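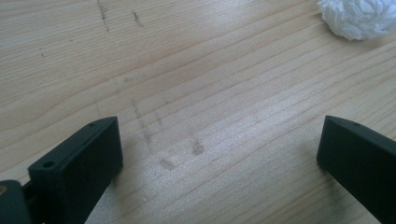

Sze-wing Wan wrote on Monday, April 12, 2021:

> Before we sign anything for June, can somebody walk me through the
> gripper line in the budget? I see two hand-held units at 139 each,
> then a separate line for finger pads at 101, and then nothing at all
> for the tables. Last year the tables were where the money went. I'd
> also like to know if the 2000 ceiling covers shipping from Flukeck
> or if that comes out of the Pirnville general fund again. I'm for
> the purchase, I just don't want to come back to this list in the
> fall asking for more.

Hi Sze-wing, hi all,

Great questions, and I'm so glad someone read the spreadsheet down to the bottom rows! Let me take them in order, more or less.

The 139 is the price for one hand-held gripper with the fingers already mounted. I asked Flukeck whether we could get the bodies alone and print our own fingers, and they said yes, but the saving is tiny and I'd much rather have everyone start on matching hardware. The finger pads are a spare set for both units. They're on a separate line because Flukeck bills them as consumables, and our form wants consumables kept apart from equipment. If you add the two units and the pads you land well under the ceiling, which makes me very happy.

Shipping: yes, inside the 2000. I have that in writing now. Last time it went to the general fund because the invoice came in two parts and the second part had no project code on it. I've asked for one invoice with our code in the subject line. Please, if you see anything from Flukeck without a code, forward it to me before paying it.

Now the tables. I left them out on purpose and I should have put a note in the cell, sorry. My proposal is that we keep the pale wood top we have and spend nothing on surfaces this round. It has its scratches and gray smudges, and a crumpled tissue is a perfectly good thing to practice picking up on it. I know Aidoo quoted us for coated tops – lovely tops, I've had my hands on one – but I'd love to see what we can do on plain wood first. Tissues, socks, paper bags, string: all the soft awkward stuff that made the June sessions such fun to plan. The practice items can come out of people's kitchens.

What I would like to do with the leftover money is put it toward the Flomby subscription, so we have somewhere decent to store and label the recordings. We've been passing drives around and I think we're one dropped backpack away from losing a month. I haven't put a figure in the sheet yet; their rates depend on how many hours we upload and I'm waiting on a proper quote. Once I have it I'll add a row and send the new version here.

Things I still need from people:

- a yes or no on keeping the current table
- anyone who has strong feelings about soft versus hard pads (I lean soft, but I haven't tried the hard ones on paper)
- someone in Pirnville who can sign for the delivery on a weekday

Also, Sze-wing, could you check whether the form still needs two signatures for orders this size? The version I have is old and the link on the office page is dead.

I'm really looking forward to this one. Two units means two people can work side by side, and nobody has to stand there holding the clipboard!

Will send the updated sheet when the Flomby quote is in.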